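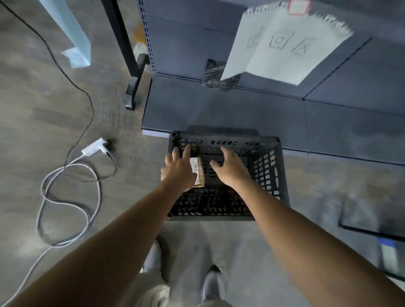 How many times must a person show a task before the robot can try it alone?

For a simple pick and place with one kind of object, we begin the first training after 200 good demonstrations, and for work with mixed packages we now ask for 400. The number alone does not decide much. If all the demonstrations are made from the same position and with the same object, the robot learns that position and that object, and it becomes lost when somebody moves the crate by the width of a hand.

This question came from several readers after our item in April, so I would like to answer it a little more fully.

At Festora we teach in two ways. The first is remote control: the operator holds two handles and the arms of the robot follow. The second is showing by hand, where a person does the job with his or her own hands and the camera sees it from the height of the head. The first way gives us exact movements of the joints. The second way is much faster, and people move more naturally, but afterwards the movement of the human hand must be translated to the movement of the gripper, and something is always lost on the way. Fingers can press, slide and feel the rim of a crate at the same moment. Our gripper can close and open.

For the returns work we use both. Oliwia Krawczyk, who plans the recordings, mixes them so that hand demonstrations cover the many different situations and remote control covers the difficult last centimetres. She wrote new rules for the people who demonstrate, and I repeat the most important ones, as the old sheet is still hanging in some places.

Keep both hands in view of the camera from the beginning to the end of the task. If you must scratch your nose, finish first or stop the recording.

Work at your normal speed. Very slow demonstrations looked safer to us last year, but the robot learned the hesitation also.

When a package falls or turns in the hand, do not stop. Pick it up and continue. We want these corrections, and we keep them in a separate folder with the name "recovery".

Change the place of the crate between recordings, and change which hand takes the package. Most of us are right-handed and it is very visible in the data.

Do not tidy the floor especially for the recording. The robot will work in a normal room.

Lukian Ostapchuk tested the last training on the Rikon arm with 17 kinds of package. Flat envelopes and soft bags went well. Thin cardboard was the problem — the gripper holds it too strongly and bends the corner, and then the label cannot be scanned. He asks for more demonstrations in which the package is held by the edge and not across the middle. He would also like the label turned up before it goes in the crate, if this is possible without losing time.

The next round begins when the Brusteck handles are back from repair. We need 2 more people who can demonstrate in the mornings. Experience with robots is not necessary, and a recording session takes about an hour with the break. Please write to Oliwia, and tell her if you are left-handed — she will be very glad.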